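Kapitel 6: Montage und Einstellung der Hebelgriffgarnitur Folgate an Schranktüren

Gültig für Brolader Schrankbeschläge, Baureihe Folgate, Ausführungen Folgate 198 und Folgate 300. Stand der Anleitung: 11. März 2019.

6.1 Allgemeines

Die Garnitur Folgate verriegelt zweiflügelige Schränke mit stumpf anschlagenden Drehtüren. Sie besteht aus Rückplatte, Hebel, Vierkantstift, Riegelkasten und Schließblech. Der Hebel wirkt über den Vierkantstift auf den Riegelkasten. Die Ausführung 198 ist für Korpusse ohne Mittelwand vorgesehen, die Ausführung 300 für Korpusse mit Mittelwand. Beide Ausführungen unterscheiden sich nur in der Länge des Riegels; die Arbeitsschritte sind identisch, sofern nicht anders angegeben.

Die Garnitur ist nicht für Feuerschutzabschlüsse, Außentüren oder Möbel in Nassräumen zugelassen.

Vor der Montage müssen die Türflügel vollständig eingehängt und ausgerichtet sein (siehe Kapitel 5). Eine nachträgliche Korrektur der Scharniere verändert die Lage des Riegels zum Schließblech und macht in der Regel eine erneute Einstellung nach Abschnitt 6.5 erforderlich.

6.2 Lieferumfang

Rückplatte mit vormontierter Lagerbuchse, 1 Stück
Hebel mit Gewindestift M5, 1 Stück
Vierkantstift, Länge 42 mm, 1 Stück
Riegelkasten mit Riegel, 1 Stück
Schließblech mit Langlöchern, 1 Stück
Senkkopfschrauben für Rückplatte, 4 Stück
Linsenkopfschrauben für Riegelkasten und Schließblech, 6 Stück
Bohrschablone Kivi, 1 Blatt

Fehlende oder beschädigte Teile sind vor Beginn der Arbeiten zu reklamieren. Die Bestellnummer des vollständigen Ersatzteilbeutels lautet 361.

6.3 Rückplatte montieren

VORSICHT: Bohrspäne können die Augen verletzen. Schutzbrille tragen.

1. Türen schließen und gegen unbeabsichtigtes Öffnen sichern.

2. Bohrschablone Kivi auf die obere Rahmenleiste auflegen. Die mit M gekennzeichnete Linie muss mit der Türfuge fluchten.

3. Schablone mit Klebeband fixieren und die waagerechte Lage mit der Wasserwaage prüfen. Die Schablone nicht an der Maserung ausrichten.

4. Bohrpunkte mit dem Vorstecher übertragen, Schablone abnehmen.

5. Befestigungslöcher vorbohren. Durchgangsloch für den Vierkantstift von beiden Seiten bohren, um Ausrisse zu vermeiden.

6. Rückplatte ansetzen und die vier Senkkopfschrauben über Kreuz eindrehen. Die Schrauben zunächst nur handfest anziehen.

7. Lagerbuchse auf freien Lauf prüfen, dann die Schrauben endgültig anziehen.

HINWEIS: Bei Massivholz ist das Durchgangsloch einen Millimeter größer zu bohren als auf der Schablone angegeben. Das Holz arbeitet quer zur Faser, und ein zu eng geführter Vierkantstift klemmt – meist erst in der Heizperiode ab November.

6.4 Riegelkasten und Hebel montieren

1. Vierkantstift von innen in die Lagerbuchse einführen. Die gefaste Seite weist zur Schrankaußenseite.

2. Riegelkasten auf den Stift schieben. Der Riegel muss dabei eingefahren sein.

3. Riegelkasten mit zwei Linsenkopfschrauben am Korpus befestigen.

4. Hebel in Ruhestellung auf den Stift stecken. In Ruhestellung hängt der Hebel senkrecht nach unten.

5. Gewindestift M5 von unten eindrehen und anziehen. Kein Schraubensicherungslack verwenden, der Hebel muss für die Wartung abnehmbar bleiben.

6. Hebel mehrmals betätigen. Er muss ohne Schleifen laufen und selbsttätig in die Ruhestellung zurückkehren.

ACHTUNG: Den Hebel niemals als Anschlag für die Tür oder zum Aufhängen von Gegenständen benutzen. Seitliche Lasten verbiegen den Vierkantstift.

6.5 Schließblech einstellen

Das Schließblech besitzt Langlöcher und lässt sich in der Tiefe verschieben.

1. Schließblech in Mittelstellung anschrauben, Schrauben nicht festziehen.

2. Türen schließen und den Riegel ausfahren lassen.

3. Liegt der Flügel nicht am Korpus an, das Schließblech nach innen versetzen. Lässt sich der Hebel nur schwer bewegen, das Schließblech nach außen versetzen.

4. Fugenbild über die gesamte Türhöhe kontrollieren. Die Fuge muss parallel verlaufen. Eine keilförmige Fuge ist an den Scharnieren zu beheben, nicht am Schließblech.

5. Schrauben festziehen und die übrigen Linsenkopfschrauben setzen.

Schrankfront mit Hebelgriff:

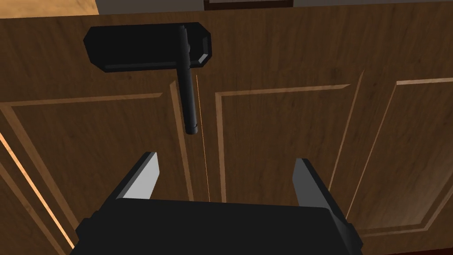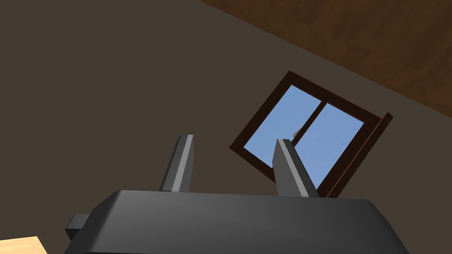
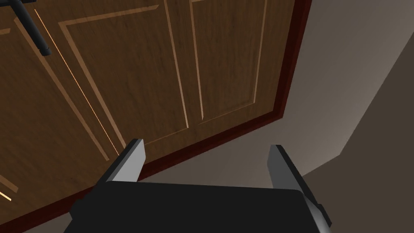 6.6 Funktionsprüfung

1. Türen zehnmal öffnen und schließen. Der Riegel muss jedes Mal hörbar einrasten.

2. Bei geschlossenen Türen am linken und am rechten Flügel ziehen. Keiner der Flügel darf sich lösen.

3. Schrank mit der vorgesehenen Beladung bestücken und die Prüfung wiederholen. Unter Last kann sich der Korpus setzen – in diesem Fall zuerst die Stellfüße nachstellen (Abschnitt 3.4), danach das Schließblech.

6.7 Störungen

Hebel kehrt nicht in die Ruhestellung zurück: Rückplatte verspannt. Senkkopfschrauben lösen, Buchse ausrichten, Schrauben über Kreuz anziehen.

Riegel rastet nicht ein: Schließblech zu weit innen oder Tür abgesunken. Scharniere nach Kapitel 5 prüfen, anschließend Abschnitt 6.5 wiederholen.

Hebel hat Spiel: Gewindestift M5 nachziehen. Bleibt das Spiel bestehen, Vierkantstift ersetzen.

Schleifgeräusch beim Betätigen: Bohrspäne in der Lagerbuchse. Hebel abnehmen, Buchse mit trockenem Pinsel reinigen.

6.8 Pflege und Wartung

Griffteile mit einem weichen, leicht angefeuchteten Tuch abwischen. Scheuermittel und lösemittelhaltige Reiniger greifen die Beschichtung an. Holzflächen sind mit dem Pflegeöl Clandholm zu behandeln; die Rückplatte dabei abkleben, Ölreste in der Lagerbuchse verharzen.

Einmal jährlich den Gewindestift und die Schrauben des Riegelkastens auf festen Sitz prüfen. Den Riegel mit einem Tropfen harzfreiem Öl schmieren. Die Lagerbuchse ist wartungsfrei und darf nicht geölt werden.

6.9 Demontage

1. Türen öffnen und Riegel einfahren.

2. Gewindestift lösen, Hebel abziehen.

3. Riegelkasten abschrauben und zusammen mit dem Vierkantstift herausnehmen.

4. Rückplatte abschrauben.

Bei erneuter Montage an derselben Stelle sind die Schraubenlöcher auf festen Halt zu prüfen. Ausgerissene Löcher mit Hartholzdübeln verschließen und neu vorbohren. Die Befestigungsschrauben der Garnitur dürfen nicht durch Schrauben mit größerem Kopf ersetzt werden.

Weiter mit Kapitel 7: Einlegeböden und Bodenträger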